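Flestico Laundry Set, shop build
README, revision 05/02/2024

Contents

Flestico is a set of two-handed cloth handling recordings made with a pair of hand-held grippers built in the Berkthorpe shared workshop. The set holds 474 episodes at 30 frames per second. The task is laundry sorting at a table: socks and small cloths, with a light blue plastic basket. Both grippers are operated by one person, one in each hand.

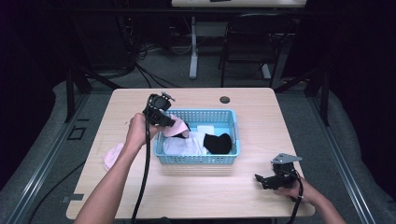
Each episode directory holds the video streams, a pose file, a jaw opening file and a short text label. Labels use a fixed verb list (pick, place, fold, hand over). Left and right always refer to the operator's hands.

Hardware

The two grippers share one design and one parts list. Bodies were printed in the workshop over three evenings in March. Power and data go over a single cable per gripper to the logging computer. Jaw opening is read by the Tefera encoder board, firmware 2. Earlier firmware drops samples when the jaws close fast and should not be used.

Run the zero routine with the jaws fully open before every session. Offsets are written to calib.txt and are not applied to the raw files.

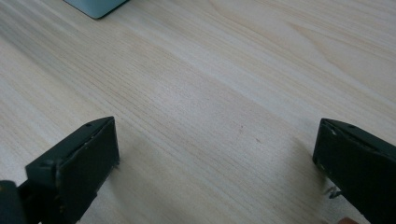

A note on the workshop board from Imotance asked whether the jaw offset drifts during long sessions, and suggested zeroing again at the halfway point. Drift was checked on one long session and stayed under a millimeter. The second zero is now optional in the script (flag -z).

Known problems

Pose tracking degrades when one gripper passes behind the other. Affected spans are marked in the pose file with quality 0.

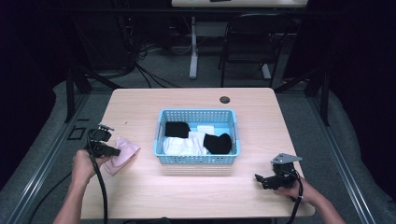 Thin cloth sometimes reads as fully closed jaws. Do not use jaw opening alone to detect a grasp. Dark socks are underexposed in part of the set, and exposure was locked for later episodes.

Files

raw/ unmodified recordings
clean/ trimmed and time aligned
labels/ 2,255 labeled segments
tools/ zero routine, viewer, export script

Export needs Python 3 and almost 2 GB of free memory.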